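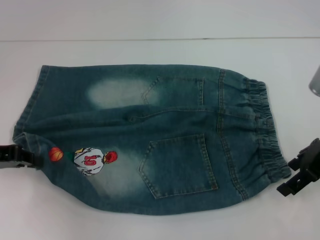
Figure 1. Children's denim jeans with elasticated waist, folded lengthwise, back pockets showing.

Print this page | E-mail this page

3. Hand-me-downs and the life of a garment

3.1 Why denim travels so far

Of all the clothes that came up in our household diaries, children's jeans had by far the longest careers. A party dress might be worn twice and kept in a drawer for years. A school jumper was usually worn out at the elbows before a second child could reach it. Jeans went from cousin to cousin, across the street, over to the church hall and (this was a delight to trace) back again to the family that first bought them, in time for a younger brother.

We had expected price to explain this. It explains some of it. Families in Sutetau told us that a good pair of jeans was worth passing on for the money alone, and several kept a running idea of who "owed" whom a coat or a pair of boots. But price does not explain why a cheap pair moved through just as many homes as a dear one. When we went back and asked, the answers were nearly always about how denim looks when it is old. A faded knee is no shame. A faded corduroy knee, one grandmother told us firmly, is a different matter altogether!

The waistband matters too, far more than we had thought when we drew up the first set of questions. Parents in both the Sutetau and Krajewska groups spoke of elastic as the thing that lets a garment skip a size. A pair with a button and zip fits one child for one winter, while a pair with a gathered waist can be put on early, worn through a growth spurt and handed on before the hems are let down for the last time.

3.2 Keeping the diaries

The diaries ran for 18 weeks from January. Each household wrote down every item of children's clothing that came in or went out, who it came from, and a few words on its condition. We gave no list of terms for condition, and we are very glad of it. "Fine for the garden" turned up again and again, as did "good but tired" and "one more child in these". By the end we had around 3000 entries, many of them far longer than the space we had allowed. 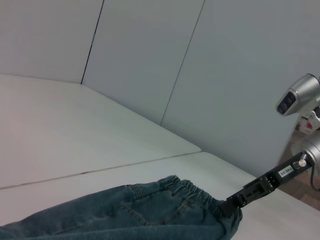

Entries were typed up as written, spelling included, and then sorted by hand. Two of us read every diary separately and met to compare our groupings. Where we disagreed it was most often over the line between a gift and a loan. A bag of clothes left on a doorstep with no note could be either, and the families themselves did not always know until somebody asked for the snowsuit back.

3.3 Gifts, loans and the bag in the hall

Nearly every home had a bag in the hall. It sat by the door, filled up slowly and left the house when there was a reason to visit someone. We came to think of the bag as the real unit of exchange. Single items were rarely handed over on their own, as that seemed to call for thanks and perhaps for something in return. A full bag was easier to take. It could be looked through in private, and what did not suit could be passed on without a word.

The Krajewska diaries show this very clearly. One bag was passed through 4 homes in a single month, losing some items and gaining others at each stop, and by the last entry it held nothing that had been in it at the start. The person who received it still thanked the first giver.

We return to these chains in section 4, where they are set beside the sales records from the Ulteck second-hand shop. Readers who want the full table of entries will find it in the appendix.

Comments (2)

Ellex wrote:
Lovely to read this. We had the bag in the hall too, ours was always a pillowcase. Did you ask about shoes? My mother would pass on anything except shoes.

hemline wrote:
Section 3.3 is spot on. Would like to know how you dealt with twins, as nothing in our house ever lasted long enough to hand down.

Contact us | Copyright 13/09/2021 the authors | Back to top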